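Thursday, late, kitchen

Rain again all afternoon, so the walk out to Wolton had to wait, and I can't say I minded much. I had bread to see to and a letter half written, and there's something very pleasant about a wet October day when the house is warm and you've got nowhere you have to be.

The bread is the real news. I've been feeding the starter for 24 days now, and this morning it finally climbed all the way up the jar overnight and smelled the way the book says it should — a little like apples, a little like a cellar. I used the rye flour from the Cenavach mill, which I've been saving, and mixed it a touch wetter than last time. The last loaf could have held a door open! I folded it four times between chores, then left it on the shelf over the radiator with a towel on top and tried not to peek. (I peeked twice.)

While it was rising I did my mending, the gray cardigan and two pillowcases, and listened to the program about the ferry to Sisay. They said the crossing used to take 56 minutes when the old boat was running, and I remember it feeling like a whole day. We'd eat our sandwiches before we were even out of the harbor, and then be hungry again before the island came in sight.

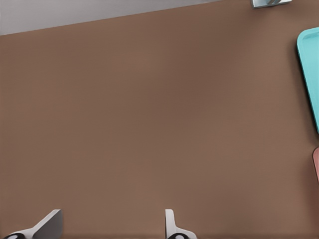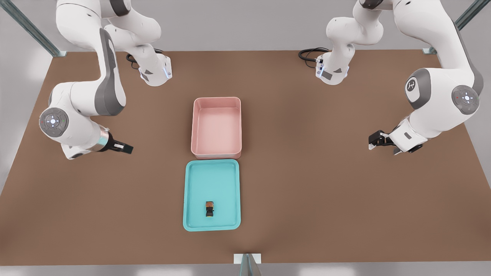 *Brown tabletop, both times. The arms and the pink bin are in the second one.*

Around four I walked down to the Pleris bakery after all, under the big umbrella, just to get yeast in case the starter let me down. They had plum cake, so of course I came home with plum cake as well. The river was high and brown under the footbridge, and there were leaves stuck all over the railing like wet stamps.

The loaf went in at six and came out a good dark color, with a crack down one side where I hadn't cut deep enough. I waited most of an hour before slicing it, and it was soft in the middle and properly sour, and I had three pieces with butter standing up at the counter. The cake is still in its box for tomorrow.

I must finish that letter, and put the starter back in the cool pantry before bed. If it's dry in the morning I'll try for Wolton, and take the heel of the loaf along with some cheese.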